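Search this guide Go

Section 2: Sharing a bench with the Cluvelell

Read this before your first shift alongside the machine. Section 1 told you how to unpack it, and if you are reading this then presumably somebody managed. This section covers the bowl-sorting bench at Flulgate and the people who used to sort the bowls by hand, most of whom are still here and now have opinions about grippers.

What changes for you

The Cluvelell has two arms and no interest in conversation. It takes over the lifting and stacking of bowls. You keep the laying out, the checking, the awkward ones and the blame. Your rota stays the same, except that the Saturday morning slot now begins with the start-up steps below, and Drita Shehu would like it known that "waiting for the robot" is not an entry on the timesheet.

Laying the bench

1. Clear the table of mugs, pens, phones and anybody's lunch. The arms treat all objects as candidates.

2. Spread the tan sheet over the top. It need not be perfect. A few wrinkles do no harm, but a fold tall enough to tip a bowl should be smoothed out by hand.

3. Set the bowls upright, open side up, with space for a gripper to get in beside each one. Do not build a pyramid. The person who built a pyramid in June has been spoken to.

4. Look for the gripper cable. It must hang freely, with nothing standing on it and nothing tied to it. If it lies across a bowl when the arms are parked, move the bowl.

5. Check that both grippers are open and that nothing is caught between the fingers.

Note: Bowl colour makes no difference to the lift. It does make a difference to the order sheet, so read the sheet before you lay out, however well you think you remember it.

Starting a run

6. Tell everyone at the bench that you are about to start. Say it out loud. A meaningful look does not count.

7. Stand back from the table edge, with your feet clear of the base.

8. Press Start on the Drumura panel and keep one hand near Stop until the first bowl has been put down.

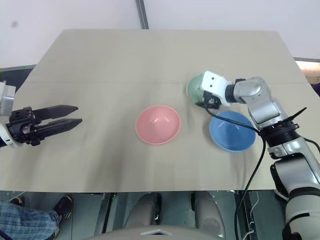 9. Let the arm finish. The strongest urge you will feel in this job is to reach in and help, especially when a gripper pauses over a bowl as though trying to recall its name. The pause is part of the routine. If it lasts longer than 100 seconds, press Stop and go to step 10.

CAUTION: Never reach between the arms while the panel light is green. They are slower than you and considerably more stubborn.

When it goes wrong

10. With the arms stopped, note which arm was moving and what it was trying to pick up. Write this in the bench book before you touch anything. "It went funny" has been entered often enough to be banned.

11. Take the bowl out of the gripper using the release on the panel. Do not pull. The bowl will come off eventually, but so may other things.

12. Put the bowl back upright, open side up, and start again from step 6.

13. If the same fault comes up 2 times in one shift, leave the arms parked and sort by hand for the rest of it. You know how. This is the main reason we kept you.

Who does what

Each run needs one person at the panel and one on layout. Swap at every break. The panel job looks restful and is in fact very dull — people drift off, and a drifting person is slow to find the Stop button. Brock Vachon keeps the list of who has been trained on the panel. If your name is missing from it, you are on layout, whatever you were told in the corridor.

Counts now come from the machine's log, which goes to the Liu office at the end of each day. The log records bowls moved. It does not record who laid them out, who freed the jammed one or who noticed that the order sheet was last week's. Put those in the bench book under your own name. Drita reads it, and it is the only place where your half of the work shows up.

Note: Targets for the bench are set for the pair of you plus the machine. Nobody is expected to race it. Several people have tried, and one of them won, and was unbearable until the next delivery.

Closing down

14. Park both arms, wait for the panel light to go out, and fold the sheet.

15. Sign the bench book.

Go to Section 3: Cleaning the grippers

Was this page useful? Yes (2) No (2)
Contact the bench team | © Flulgate | Back to top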